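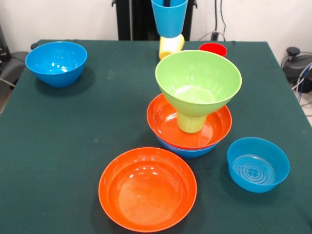 I have owned the same set of plastic dishes for 11 years. They came from a closing-down sale at a kitchen shop in Borkport, and I bought them for a camping trip that got rained out on the first night. Since then they have done picnics, birthday parties and one move across the state. They live in a box when they are not in use, and the trouble with the box is how things go into it. Bowls inside bowls of the same shape are fine. The orange ones are wide and shallow and one will sit inside a blue one without a fight. It is the cups that cause problems. Stand a cup in a bowl, balance a green bowl on top of the cup, and you have something like a big goblet that takes up half the height of the box.

My neighbor Ulla Nordin packs hers by color. I tried it and it looked nice, but the lid would not close. Size works better for me – biggest at the bottom, cups together down one side.
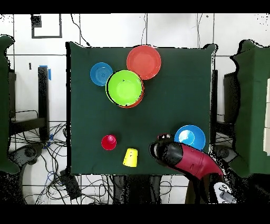
Page last changed: July, 9:40 pm

Plates are the other question. I used to put them in last, on top of everything, and they slid around in the car. Now I lay everything out on the table first, on the green cloth, and find the plates before I touch a bowl. The red one and the small blue one go flat on the bottom. Then the bowls, then the cups. A yellow cup and a red cup can go in at an angle if there is a gap.

Sunee Saengthong asked if she could borrow the set for a lunch in Kirnthorpe next month, so I wrote the order on a piece of tape and stuck it inside the lid. She can pack it however she wants, but the tape is there. I still need to wash the cloth before it goes with the rest.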